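Werkstattbuch Textil, 27. Juli 2020

Wieder ein Tag mit der Indigoküpe, und ich bin immer noch nicht schlauer als letzte Woche! Der Ansatz nach Carmelas Rezept (Fructose, Kalk, Indigo, sonst nichts) stand morgens schön gelbgrün da, mit kupfriger Haut obendrauf. Nach dem zweiten Zug kippte er dann ins Trübe. Ottó meint, ich rühre zu viel Luft hinein. Kann sein, ich rühre halt gern.
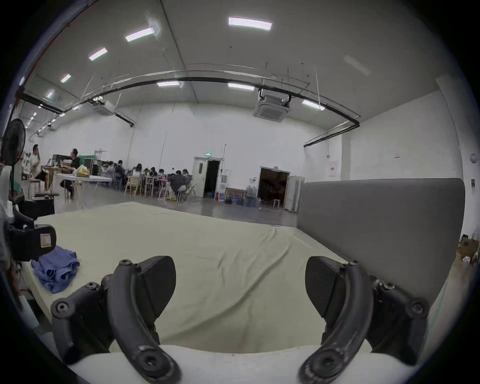 Beim Vorwaschen bin ich inzwischen streng: Baumwolle kocht mit Soda, und zwar lange, sonst perlt die Küpe an der Schlichte einfach ab. Riet hat mir dafür den Rest vom Ballen aus Canton überlassen, angeblich schon entschlichtet – ich habe ihn trotzdem nochmal gekocht, und das Wasser war braun wie Tee. Am liebsten hätte ich am Ende ein Blau wie bei dem zerknüllten Tuch links auf der cremefarbenen Unterlage, das wirkt neben so einem hellen Ton gleich doppelt so kräftig. Meine Proben sind davon weit weg, eher Jeans nach etwa 14 Wäschen. Nächster Versuch also: kürzere Züge, dafür mehr davon, und dazwischen ganz an der Luft vergrünen lassen, bis wirklich kein Grün mehr zu sehen ist.

Fredy hat die alten Muster aus der Dusis-Mappe herausgesucht. Fünf Streifen, alle aus derselben Küpe, und der letzte ist der schönste, obwohl die Küpe da schon fast leer gewesen sein muss. Auf der Rückseite steht nur »Abdella, kalt, Geduld«. Danke auch, sehr hilfreich!

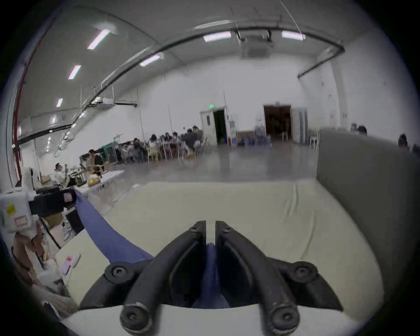
Blauer Stoffstreifen, straff gespannt

Offen: pH nochmal messen, die Streifen sind mir feucht geworden und zeigen jetzt Unsinn an. Kalk nachbestellen, zwei Beutel. Italo fragen, ob Sollesley den großen Topf vor Oktober zurückhaben will. Küpe zugedeckt stehen lassen und bitte NICHT umrühren – das gilt auch für mich.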